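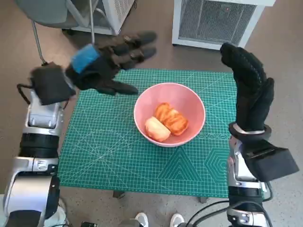
Godoy Alliance Tracker, desk edition

Price: $396 per year, one reader
Renewal: $67 off if you pay before the end of July
Format: printed binder plus monthly update sheets
Item no. 2983

Most trackers of this kind promise to tell you what a government will do next. We have read plenty of them, and we don't believe it. The Godoy tracker logs what member governments have said in public about defense spending, troop basing and arms sales, and then what they signed. The gap between the two is often wide. We leave it to you to decide why.

What you get

70 country sheets, each on one folded page. Votes, treaties, base agreements and export bans are listed by date, with the source next to each entry. If we could find only one source, the entry is marked with a dagger. Please take the daggers seriously.

The November 2023 update adds a section on port access deals. Several were announced with a handshake and a flag, and we still have no text for them. They are listed as "announced" and will stay that way until somebody publishes a page we can read.

What you don't get

No risk scores. Our editor, Reto Fuchs, dropped them after two editions because he could not explain to a buyer how a country moved from a 6 to a 7. No leaked cables either, and no unnamed officials.

How it compares

Pasanov sells a larger set with forecasts. Ask them for last year's forecasts before you buy this year's. Ferkex is cheaper and covers trade sanctions better than we do, though its defense pages are thin.

Shipping and returns

Sent by Cemport ground service. Binders may be returned within 30 days if the update sheets are still sealed. Customs fees outside the United States are yours to pay.

Sample sheets for two countries are free on request. We pick the countries.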